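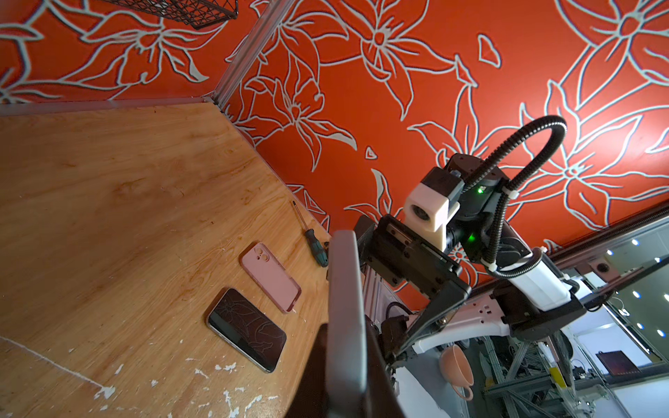

Keeping up a heritage language as an adult - where do I start?

Posted by Florencio Cuesta

Hi all! My grandmother spoke Ukrainian to me until I was six or seven, and then we moved and it just stopped. I can still follow a lullaby and I know a lot of food words, but I can't put a sentence together. I'm 55 now and I really want it back!! My cousins are coming to visit in August and I'd love to talk with them at the table without somebody translating for me.

I can give it 15 minutes a day on the bus and a longer stretch one evening a week. Is that enough to get anywhere? And should I learn the alphabet properly first, or start talking and let the reading catch up? I've tried two apps and they both wanted me to say that the boy has an apple.

Yurii Demchenko

Great question, and yes, it's plenty to get going! You have a head start that you can't see yet. People who heard a language as small kids often get the sounds back fast, and the sounds are what other beginners sweat over for years.

Do the alphabet first. It takes a week or two of bus rides and then it's done - after that every sign, recipe and song lyric is practice. Write your own name, then your family's names, then the food words you already know. You'll be surprised how many you've been carrying around with the wrong spelling in your head.

For the long evening, talk to a person. I help at a conversation table (we call it Brindska) and half the regulars are in your shoes: grandparents spoke it, parents mostly didn't. We pick one topic and stay on it for 50 minutes, mistakes and all. Last time it was pickles, and it got loud! If there isn't a group near you, call one of those cousins now and ask for ten minutes a week. Don't wait for the visit.

One more thing. Your grandmother may have used village words that aren't in a textbook. Keep them! Learn the standard word too, but the old ones are yours, and your cousins may well use them.

Wela

Seconding the cousins idea. I did this with Samoan and my aunt, on the phone while she cooked. I keep a notebook of whole phrases, no single words, and I'm up to 233. Mostly things like "pass me that" and "who told you so?" because that's what people say at a table, lol. Read them out loud or they don't stick.

gronance

just watch cartoons. worked for my brother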